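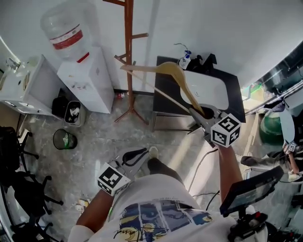
Hanger in the right gripper, coat rack still to go.

Hanger demos keep failing, how many is enough?
2 min read

Posted by Wiltden
I'm teaching our arm to put a wooden hanger on a coat rack, using a pair of hand-held grippers. I've done 38 demos. The trained policy carries the hanger to the rack with great confidence and then pokes the wall. Do I need more demos, or a new hobby?

Raghavendra Alva
38 is thin for pegs that stick out at angles. I'd get to 50 before blaming anything else. Start with the hanger pointing a different way each time, and slow down for the last bit before the peg. Check that the cubes on the grippers stay in view too. I once turned my back on the camera for nearly 30 takes and taught the robot a lot about my shirt.

Gerkow
more demos

Hilta
Pick one peg and stick to it. If you use whichever is closest, the robot averages two of them and aims for the gap. Also throw out the takes where you fumbled and rescued it, at least for the first run. It will learn the fumble beautifully.

Contact us | © Rao Community Help | Back to top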